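Our Pretend Dim Sum Kitchen – Project Report

Group members: me and Agnese Priedītis
Project supervisor: Naheed Hayat

How it started

For our play and early learning module we had to set up one pretend play corner and write up how we planned it, what we put in it and what we would change. Most of our year went for a shop or a vet's. Agnese and I both love food (a bit too much, if you ask our flatmates) so we were always going to do a kitchen! We looked at the ordinary play kitchens in the Sorkeo catalogue and they were all fried eggs and pizza slices, which is fine, but we wanted children to have something to do with the food as well as something to serve. Steaming won because it has such a clear order to it. You fill the basket, the lid goes on, you wait, the lid comes off and everybody gets something.

Our budget was £100 and we stuck to it, just. We spent £47 on the toy food and the rest went on the pot, the bamboo steamer and the cloth.

Choosing the things

The steamer is bamboo with bright yellow plastic round the rim, and it sits on a stainless steel pot. I had wanted a toy pot in painted wood but Agnese argued for steel, and she was right. It feels like a kitchen thing. It makes a lovely clang too, though Naheed might not agree with the word lovely. The food is a mixture of buns, pleated dumplings and some green wedge pieces that we never gave a name. We decided to leave them nameless and let the children say what they were. So far they have been cabbage, lime and "the spicy ones".

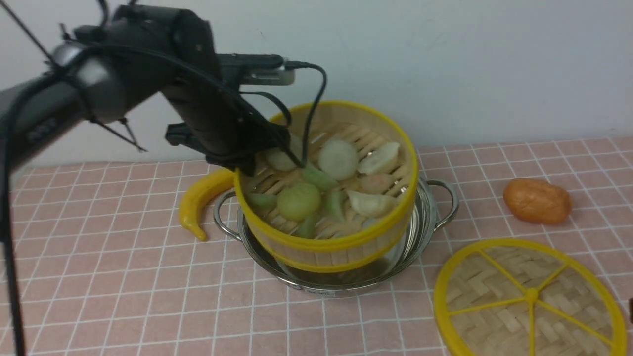
Figure 1. The steamer basket on its pot, with buns, dumplings and green wedges inside.

We tried out different ways of filling the basket. When everything is piled in the middle the small dumplings vanish and small hands just rummage. Spread out, with bits of the bamboo floor showing between the pieces, children pick one thing and move it on purpose. That was probably our most useful finding, and it came out of one very messy afternoon in March when we kept emptying the basket and starting again.

The table

We spent far too long on the table covering. Our first cloth was from Navickas and had a busy pattern of fruit on it, and the toy food simply got lost. The one we ended up with is pink with a grid of white lines, so it looks like kitchen tiles. It is cheerful and you can see where everything is. The squares turned out handy for a little game as well, putting one piece of food on each square before "cooking" begins.

We kept a few bits outside the steamer so there was a choice to be made. Agnese calls this the larder, although it's only the free part of the table. 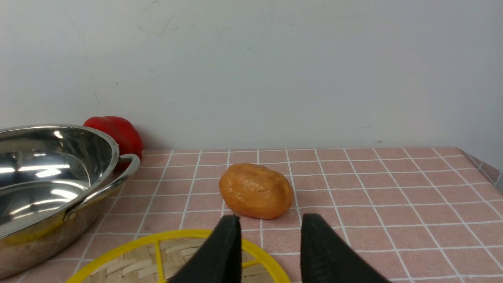
Should every piece of food fit in the steamer at once?
We would keep a few pieces out. A basket with space in it is easier to fill and empty, and the leftover food gives the children a reason to talk about what gets cooked next.

That question came up in our feedback session and I've put it in because we argued about it for so long. My first plan was a full basket every time, as it looks so generous. Then I watched my little cousin have a go and she spent the whole time trying to get the lid to sit flat on top of a bun. She was very patient about it – more patient than me.

The lid

I could write a whole report on the lid. It is woven bamboo with a yellow rim, yellow spokes and a small knob in the middle, and children love taking it off and peeping in. The knob is small, though, so most of them use both hands and grab the rim instead. 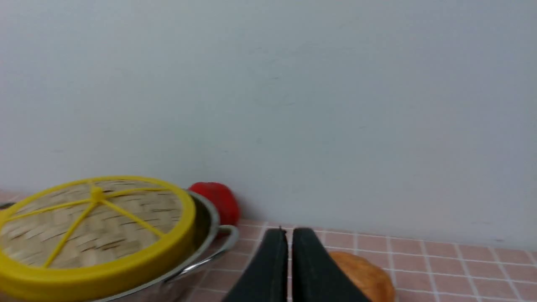
We wrote "lid on, lid off" into our plan as an activity of its own after that. It sounds like nothing, but there's a lot going on in it: lining up two round things, letting go gently, remembering what you put inside. Agnese added a guessing part where one child shuts the lid and the other has to say what's for dinner. Naheed liked this bit best and asked us to move it nearer the front of our session plan, so we did.

We set the session out in 3 stages. First comes choosing from the table, then filling and covering, then serving. I had a fourth stage for washing up and I still think it would have been good, but we ran out of time and also out of places to put a bowl.

The space around it

We pushed the corner up against a plain pale wall. My idea was to cover it with menus and lanterns and a big painted window, and I even bought sugar paper from Kavex for the lanterns (out of my own pocket, so it isn't in the budget). Agnese thought we should see how the table worked first.
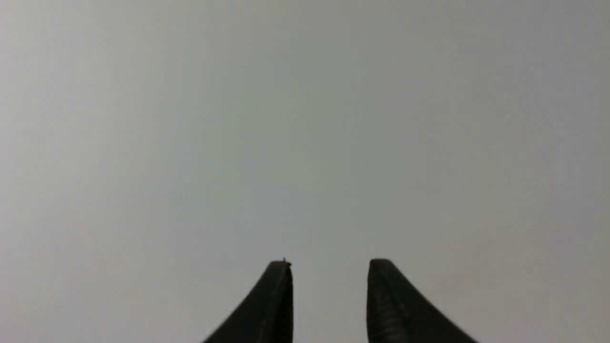
I'm glad we waited. With the wall left bare the food was the brightest thing in the corner and that's what we wanted. Next time I might allow one menu at child height, with drawings on it and no writing, and the lanterns can stay in my wardrobe.

What we would change

A bigger knob on the lid is top of my list. Agnese would like a second basket so that 2 children can cook side by side without any grabbing. We also need a proper box for packing up, with a picture of what goes in it stuck on the lid. At the moment it all goes back in the pot, which works fine until somebody picks the pot up by one handle.

Thank you to Naheed for the comments on our first draft, and to Agnese for doing the trip to the shop in Skarunberg to swap the cloth. The session plan and our receipts are attached at the back.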